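Equipment Review: The Plisari Bench Cell for Computer Disassembly
Prepared for member recycling facilities by Wajid Kazmi, Equipment Evaluation Office
August 22, 2024

The Evaluation Office attended the open day held by Irkska at its Condilbridge workshop to review the Plisari bench cell, a single-arm system offered to facilities that take apart used desktop computers. The visit consisted of a short talk, a demonstration at the bench, and a question period led by Mohsin Tanoli of Irkska. Our members process office equipment in small lots, and the review was written with that kind of work in mind.
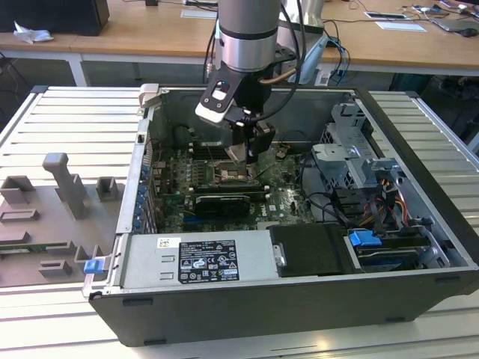 The Plisari cell is sold as a table, an arm, a gripper, and a set of printed fixtures. Buyers supply their own computer to run it. The table is the part we would recommend with the least hesitation. Its slotted aluminum top accepted a full Dell tower laid on its side, with the gray fixture plate set beside the case. Raised holders on the plate can be reprinted to suit other work, and Irkska provides the drawing files at no charge. We were less satisfied with the cabling. Black cables hang in loops along the arm and gripper, and a facility running two shifts should ask for a sleeve or clips before accepting delivery.

According to Irkska, the cell has been tried on 313 desktop units since May, of which 211 were finished without an operator stepping in. The company was open about the remainder and attributed most of them to stiff levers and older cases. We did not verify these figures. Mr. Tanoli stated that a complete cycle, from open case to removed processor, takes roughly 20 minutes. An experienced technician is considerably faster, and members should not purchase the cell in the expectation of higher speed.

Access inside the case was the subject of most questions from visitors. The gripper must work over the socket with the memory slots close by on one side, and the wrist camera is the operator's main view of the work.

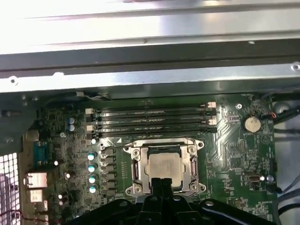 Wrist camera view of the processor in its socket, with the gripper fingers over its lower edge.

The picture from this camera is clear on the board itself and weaker toward the metal rail of the case, where reflected light washes out detail. A dimmable work lamp should be included in the standard package. At present it is a separate order through Soomro, the regional distributor.

The operator software is plain and readable. Training materials run to 1040 pages across several binders, far more than a small facility can use, and a short starting guide is needed.

The Evaluation Office rates the Plisari cell as suitable for training centers and for facilities with a steady supply of similar desktop models. It is not recommended at this time for mixed loads. Members wishing to arrange a visit to Condilbridge should write to Irkska directly and bring a sample of their own equipment.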